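Home Products Service About Us Contact

About Fetarska

We're a small shop that builds and supports two-arm robot kits for people who handle soft stuff. Towels, socks, cloths, liners. Started out fixing other people's arms, ended up selling our own setup. 14 of us now, one workshop, one very full parts wall.

Main product is the Meler kit. Two arms, two grippers, brackets, cabling, and the Flostow software that runs the lot. You supply the table. Comes flat on a pallet, and 4 hours is a normal set up if the floor is level. We'll do it for you if you'd rather, just ask when you order.

Most days somebody here has a bench going. Folding is the hard part, so folding is what we spend our time on. Pick up, hand across, lay down, again. Cloth never sits the same way twice and the colour of the table matters more than you'd think.

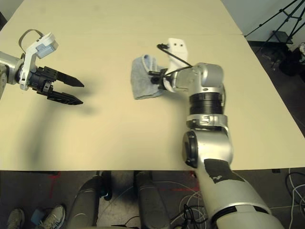 Meler kit at the bench, folded cloth in the right gripper, left one open.

Service is the other half of the business. Every kit gets 24 months of cover on joints and grippers, labour included. Fingers are a wear part, we keep spares on the shelf and post same day if you get us before lunch. Phone help is from the people who build the things, so it might ring a while.

Not sure yet? Trial hire is three weeks, your site, your cloth. Send us a bag of whatever you fold first and we'll tell you straight if the kit can cope. Heavy fitted sheets, no. Still working on it.

Our first outside customer was Seneviratne Linen and they still have there original kit, with newer grippers on it.

Workshop visits welcome, book ahead please. Parking is round the back.

Page updated 29 Oct 2022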